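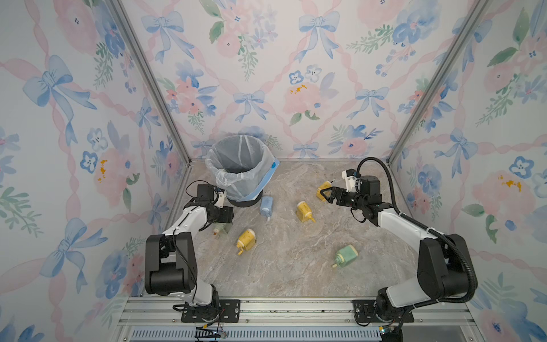
Fig. 4-1. Bottles on the floor, bin lined, bag folded over the rim.

4. Bottle Pickup and Bin Setup
Clendby Guest Cottages - Housekeeping Guide
Updated February, by Walid Jaber

Print this page | E-mail this page

Covers plastic bottles left on the floor, plus the round bins. Glass is section 5. Cans go with glass for now, until Grellport changes the pickup again.

BEFORE YOU START

Get from the supply closet:
- one roll of bin bags (the thin see-through ones, not the black yard bags)
- gloves
- spray and two cloths
- one Drinier tote for the full bags

Rolls are 50 bags. Last few on the roll, write it on the closet sheet. Don't just leave the cardboard tube in there.

4.1 Lining the bin

1. Bin out of the corner. Check the bottom for drips, wipe if sticky.
2. Tear off ONE bag. They cling, so rub the end between your fingers till it opens.
3. Shake it open and push it down with a fist until it touches the bottom. Air trapped under the bag makes the bin look full when it isnt.
4. Fold the rim of the bag out over the top edge, all the way around. A hand's width is plenty.
5. Too loose? Twist the slack and knot it on the outside, at the back.
6. Bin back in the corner. Leave a finger of space from the wall.

NOTE: The flowered wallpaper scuffs. Bins shoved hard against it leave a gray line, and the spray takes the color off. Dry cloth only on the wallpaper. We have a few feet of that pattern left and Simard has stopped making it.

4.2 Picking up

1. Lights on, all of them. Clear plastic is hard to see on the marble pattern floor, esp. at the edges.
2. Start at the door and work toward the bin.
3. Pick up each bottle by the neck or the middle. Don't kick them into a pile, they roll under things.
4. Cap on? Leave it on. Cap off and lying nearby? Screw it back on if it fits, otherwise it goes in loose.
5. Anything still in the bottle - sink first, then bin. No liquid in the bag.
6. Large bottles: squeeze flat, then cap. Small ones, don't bother.
7. Lower them in. Tossing from across the room pulls the bag rim down and then you get to do 4.1 over.
8. Look behind the bin. Look along both side walls.

CAUTION: Wet floor is slick. Wipe spills before you go on picking up, and put the yellow sign out if you leave the room.

CAUTION: If a bottle has something in it you can't identify, don't open and don't sniff. Set it upright by the door and call the desk, ext. 114.

4.3 When to change the bag

Change it when bottles reach the fold, or at checkout, whichever is first. A mostly empty bag with clean bottles can stay during a stay. Smells, change it.

1. Unfold the rim, pull the edges up together.
2. Press the air out gently. Gently - these bags split at the seam.
3. Tie one loose knot. Recycling opens them again at the other end.
4. Into the tote, knot side up.
5. New bag, see 4.1.

Never lift the bag with the bin still wrapped around it. If it's stuck, lay the bin on its side and slide the bag out.

4.4 Floor, after

1. Sweep toward you, from the bin corner out.
2. Damp cloth on rings and sticky spots. Water first, spray only if that doesn't do it.
3. Dry it. The pattern hides streaks but the shine doesn't.
4. Check corners for bottle rings and bits of label.

No bleach on this floor. No steam mop either, the edges lift.

4.5 Where the totes go

Side shed, left-hand rack. Code for the shed is 194, then the star key. Lid down or the raccoons get in. Grellport truck comes before 7 a.m. so totes need to be at the curb the night before. Rinse an empty tote when it comes back, leave upside down to dry.

We sent out some 3,000 bottles last season so yes, it adds up, please keep them out of the regular trash.

4.6 Quick fixes

Bag slides down into bin - rim not folded far enough. Redo step 4 of 4.1.
Bin tips over - too light. Flat stone from the shed, under the bag, not in it.
Bag leaks - double it for now, wash the bin at checkout.
Bin cracked - spares on the top shelf of the supply closet. Same round shape only, the square ones don't sit right in the corner.
Out of bags - desk has a half roll. Tell Walid.

Next: 5. Glass and Cans

Print this page | E-mail this page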